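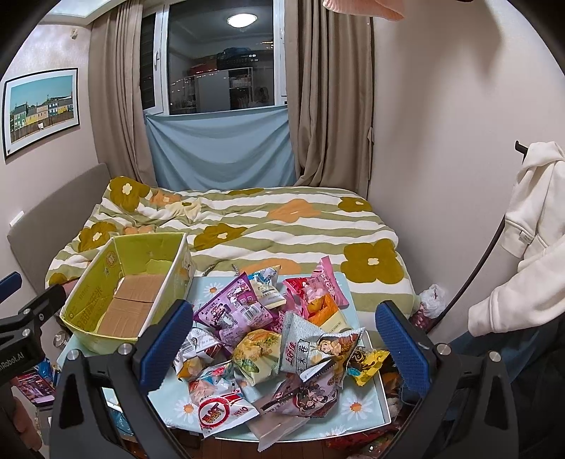
How do you pack a snack box so the chips at the bottom don't end up as crumbs? Put the heavy, dense things down first, stand the puffy bags on their edges, and stop filling while the flaps still close without a push.

Home Food Travel Makers Subscribe

Posted in September | By the Food Desk

I'd wanted to talk to the woman behind the Plerska snack swap for ages, mostly because I'd been on the receiving end of one of her boxes. It came with corn rolls, prawn crackers, a sour plum thing I'm still thinking about, and not one burst bag. When I rang her in Zerkaldale she was at home between batches, and she'd already started talking about cardboard before I'd found my pen.

"I never buy boxes," she said. "The grocer on the main street lets me have whatever the noodles or the biscuits came in, and they're brilliant, they're already the right strength for food. I love that they arrive with somebody else's printing all over them. My mum thinks I should wrap them in brown paper. I think that'd be a crying shame!"

The swap began with 2 people, her and a pen friend, trading lollies and chips through the post. There are 50 on the list now and she packs for every one of them herself, in the bedroom, because the light's good and the kitchen bench is always covered in something. A small table goes up at the end of the bed. She puts a cloth over it so that packets don't slide about on the bare top, and then everything gets tipped out in a heap.

The heap matters to her. "I tried doing it tidily, with rows, all the sweet ones together, all the salty ones together. It made dull boxes. You'd take one from each row and every person got the same parcel. With a pile you grab the loud pink one, then you think, right, what goes with that, and you dig around for it."

She'll happily talk about packets for an hour. Most of hers are Chinese and Southeast Asian brands, and she has a soft spot for anything with a cartoon face on it. Her favourite bags to pack are corn snacks, which she says hold their shape better than potato chips. Clear plastic packets go in last, on top, because they scuff and she likes people to see what's inside.

I asked about air. Everyone complains about the air in chip bags, and she was having none of it. "That's your padding! I don't use bubble wrap at all. You've got these lovely cushions already, so use them. Long ones go down the sides, little ones in the corners. If you give the box a shake and it rattles, you need one more small thing. Rice crackers are good. So are tea bags."

She has had failures. A chocolate parcel sent in a hot spell arrived as a single slab, and she now holds chocolate back until the weather turns. A box that went by way of Godoy took so long that half of it was past its date, which is why she checks the back of each packet and writes the earliest date in marker inside the lid. She used to seal with whatever tape was in the drawer. These days it's Kelura paper tape, 2 strips along the seam and none across the ends, so you can get in without scissors.

By her own tally she'll send her 1,000th packet before Christmas, and she's trying to decide which one it should be. She's leaning towards corn rolls. "Or prawn crackers. Or I could do something mad, like the durian ones, and just not warn them."

Before we hung up I asked what she'd tell someone packing a first box for a friend. She said to start with fewer snacks than you think you need and to eat one of everything yourself, so there's something proper to write on the card. Her cards go in flat against the side, colour side out. She draws a little face on each, with a score out of ten for crunch.

Applications for the next swap open once this batch is in the mail.

Share 2 | Comments 50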